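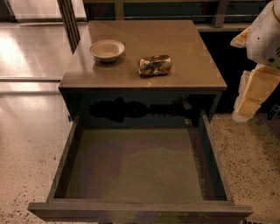
Can a machine clear a bedside table yet?

posted by bodine_flats, 2025-04-18

Looking after 3 short-stay units and I'm sick of bedside tables. Every checkout same thing – squashed can, a bowl, drawer left hanging open. Want something that bins the rubbish, puts the bowl in the kitchen and shuts the drawer. Robot vac does the floors fine so why not this? Budget is $3,000, could stretch a bit. Saw the Kotudia arm mentioned somewhere. Anyone running one?

kelpie411

Short version, no. Not for that money.

Had a Kotudia on trial at work last September, sorting cans on a bench. Good on new cans, all the same shape. Crushed ones were a mess. It'd go for the middle, the can would roll, then it would have another go at where the can used to be. We gave it 200 picks off a dark glossy benchtop and it got worse the shinier the top was. Put a matte mat down and it improved heaps.

Light paper type bowls are their own headache. Squeeze too hard and the rim folds, too soft and it drops. Drawers are probly the easiest of your lot, if there's nothing sticking up out of it. Closing is just a push. Opening is where they get stuck.

Also it's an arm. It stays where you bolt it. You need wheels as well if it's going room to room, and that's a differnt price bracket altogether.

Oltmanns Rd Rentals

just pay a cleaner mate. 2 mins a room

gumnut_fixes

Depends what you call a chore. Platutix do a mobile one you can hire by the month, we had it in a share house. It did clear a side table, one thing at a time, slow as. Fine overnight, useless between a 10 am checkout and a 2 pm checkin. And it couldn't tell rubbish from someone's stuff unless you set it up for each item – half a can of drink went in the bin, so did a colour swatch I wanted.

For now I'd put a small bin right next to the table and soft-close runners on the drawers. Cheap as chips.

Related
Robot vac keeps stopping on terrazzo
Soft-close runners for old bedside drawers
Platutix monthly hire – worth it?
Best bin size for a short-stay bedroom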